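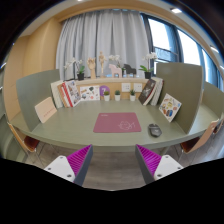
Keeping a Small Shared Desk Pleasant (and Clean!)

When Sanne Vermeulen and I moved into the study room in Flerosside, I brought far too much with me. I had a tray for my trays, if you can believe it. Over the months most of it went back home, and what stayed is what I'd tell anyone to start with: a mouse pad, a mouse, a few little plants along the back, and something cheerful to lean against the dividers. Sage green and dusty pink get along beautifully, by the way, and if your desk came in a color you didn't choose, a pad in a soft shade will do more for it than you'd expect.

Start with the mouse pad

Put the pad down first and arrange everything else afterward. I used to do it the other way and always ended up with my elbow in a plant. For cleaning a cloth pad, fill the sink with lukewarm water and a small squirt of dish soap, rub gently with a soft sponge, rinse until the water runs clear, and lay it flat on a towel overnight. Please don't wring it! Mine curled at one corner for the whole of August after I did that. Go lightly over any printed lettering or drawing. 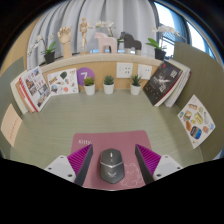 Photo: Jingyi Tang

Then the mouse

A mouse with lots of angles to its shell looks very smart, but crumbs and hand lotion do love a crease. Unplug it or switch it off, then take a barely damp cloth over the top and a dry cotton swab along the seams and either side of the wheel. A wooden toothpick is good for the stubborn bits (go slowly, and keep it away from the sensor underneath). I do this while my tea steeps in the morning, and it's finished before the tea is.

Paper things against the dividers

Cards, sticker sheets and picture book covers are lovely company, and leaning them means no tape marks on the panel. If yours slide, a dab of removable putty at the bottom edge holds them nicely. I swap mine when I get tired of them and keep the spares in an old Verschueren cookie tin.

Little plants at the back

Succulents in plain white pots are about as easy as it gets, provided you don't fuss. Let the soil dry right through, then give them a proper drink at the sink and let them drain before they go back on the desk. Turn each pot a little when you dust, and use a soft, dry paintbrush between the leaves. Do keep them well clear of any outlets.

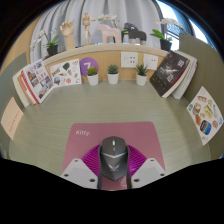
Three succulents along the back, pink pad in front.

For the desktop itself, wipe along the grain with a damp microfiber cloth and follow with a dry one. Sanne likes a drop of white vinegar in the water, and I leave it out, and so far we are still friends.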